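Tooling notes: Tornstead 2, the segment labeller

The second release of Tornstead went out to all sites in August. It replaces the old labelling scripts, which most of you had patched locally and which had stopped agreeing with one another. Please remove the local copies. The importer will refuse any session whose labels carry the old header.

The main change is in how a recording is cut into segments. The first version split on finger width alone: when the gap between the fingers fell below a threshold, a grasp began, and when it rose again, the grasp ended. This was adequate for rigid objects. With cloth it was poor, as the fingers close almost fully whether or not there is a layer of cotton between them, and the width signal for a good pinch on a hem looks very much like the signal for a miss. On the garment sessions the old splitter put the boundary in the wrong place in nearly 19 per cent of segments, judged against hand labels.

Tornstead 2 still reads the width, but treats it as one input among several. A small image model looks at the region around the fingertips and gives a score for contact with fabric. A second score comes from the motion of the cloth relative to the background, once the camera's own motion has been removed. The splitter then runs a short smoothing pass and writes out a boundary with a confidence value. Segments below the confidence limit go to the review queue and are not used for training until someone has looked at them.

Garment folding is the task we have tuned against. The bedroom sessions are a fair test: printed bedspreads, daylight from a window, and fabric in every state between flat and bundled.

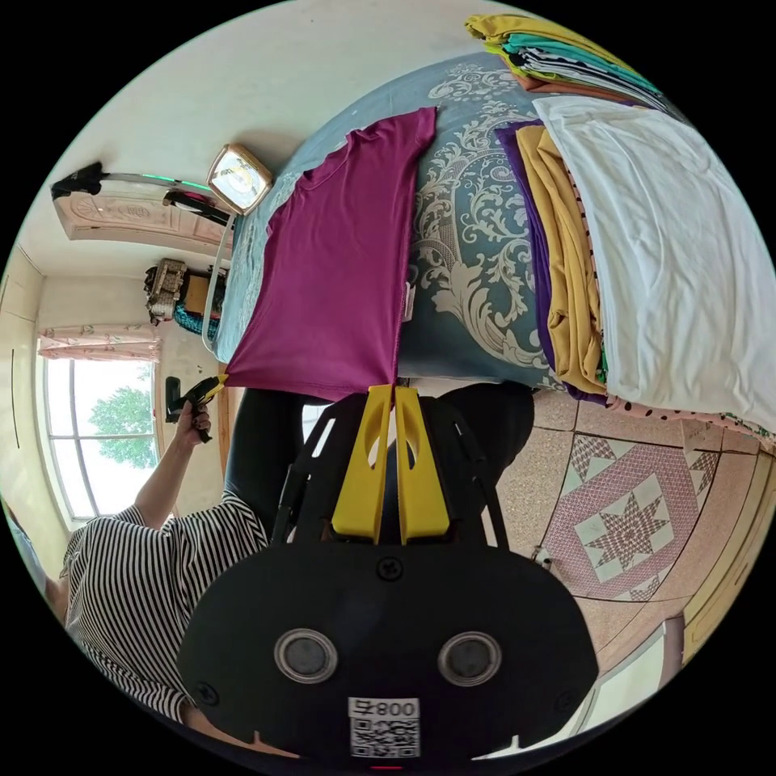
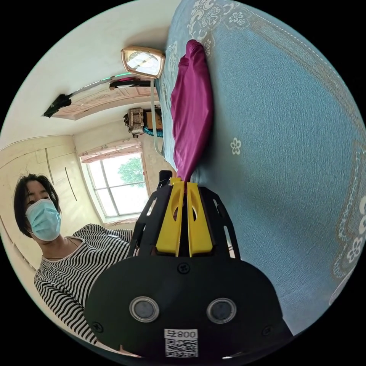

Magenta cloth on the bed, first spread flat as a t-shirt with its hem pinched, then crumpled in the second view.

Patterned backgrounds gave the contact model more trouble than expected. A large scroll motif has edges of about the same strength as a hem, and an early build would report contact whenever the fingertips passed over one. We retrained with the fingertip region cropped more tightly and the false reports dropped to a level the smoothing pass can deal with. Plain covers are still easier. If your site has a choice, there is no need to change anything, but do record the cover type in the session notes so that we can split the results later.

Bundled cloth remains the weak case. When a garment has no visible hem or collar, the model can say that fabric is present but not which part of it has been taken. The grasp-point field is therefore left blank for these segments. A blank is correct output. Do not fill it in by hand unless the part can be clearly made out in the images on either side of the boundary.

Where two grippers work on the same garment, each stream is now segmented separately and the results are joined afterwards by Skiltum, using the shared clock. The join needs both streams to be present at import. If one arrives late, re-run the join step only; the segments themselves will not change. Pairs whose clocks have drifted by more than 3 image intervals are rejected with a message giving the offset.

Lens correction has moved as well. It used to run before labelling and now runs after it -- the contact model was trained on uncorrected wide-angle images and does worse on corrected ones. Anyone calling the correction step directly from their own scripts should update the order.

Known faults: the review queue sorts by import time and ignores confidence, and the progress bar stops short of the end on long sessions although the job completes. Both will be fixed in the next point release, along with export to the Nillarard format. Reports should go to the tooling list with the session log attached.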